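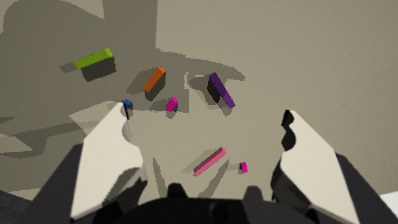
Section 4. Comparing two grippers on the practice table

By now you should have the Trestetti arm loaded and the practice table in view, and if you have got that far you are through the fiddly part, so do make yourself a cup of tea. In this section we try the same pick with two different grippers, the Olar and the Baloyi, and save the results so that you can look at them next to each other. Please read the steps through once before you begin. It is a longish section, and one or two settings are a nuisance to undo.

Before you start

You will need both gripper files in your Gurden project folder. The Baloyi file has to be version 660 or later — the older ones will load quite happily and then refuse to close.

Note: the wrist camera and the room camera each keep their own settings. Changing the brightness on one does nothing to the other, which catches out most of us at least once.

4.1 Setting up the first gripper

1. Open the Tools panel and choose Olar from the list of grippers. Wait for the name to turn from grey to black.

2. Press Open Fully. In the wrist view the two pale finger pads should sit well apart, with the table showing between them.

3. Choose a bar as your first target. The small cubes are tempting, but a bar tells you a good deal more about how the pads line up, and a cube is easily nudged away by a fingertip before you have learnt anything useful.

4. Set the closing force to 70 and the waiting time to 700 milliseconds. Leave both alone for the whole comparison, however much you would like to improve them.

5. Switch to the room camera and raise the arm until the gripper hangs clear of the tabletop, then check that you can see the fingers and the blocks together.

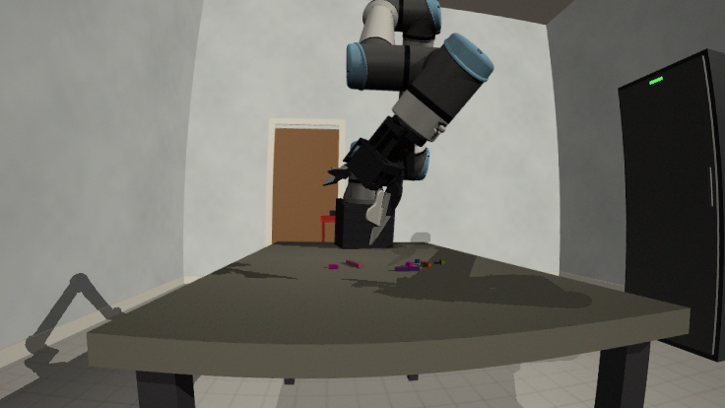 6. Press Save Start Position and give it a name you will recognise later. Every run, with either gripper, begins from this position.

Caution: never change grippers while the fingers are closed on a block. The program loses track of the block, and you will have to reload the table and save your start position all over again.

4.2 Running the comparison

1. Press Run and let the arm finish. Do resist the Pause button, as a paused run is left out of the results.

2. Repeat until you have some 70 runs, then choose Baloyi from the list and do the same again from the saved start position.

3. Open Results and tick both names. If you see message 1905, the two sets were made with different closing forces, and the second one needs running again.

Questions about this section are best sent to Reshma Dlamini, who looks after the gripper files and would much sooner hear from you early.

Section last revised Jan 28, 2018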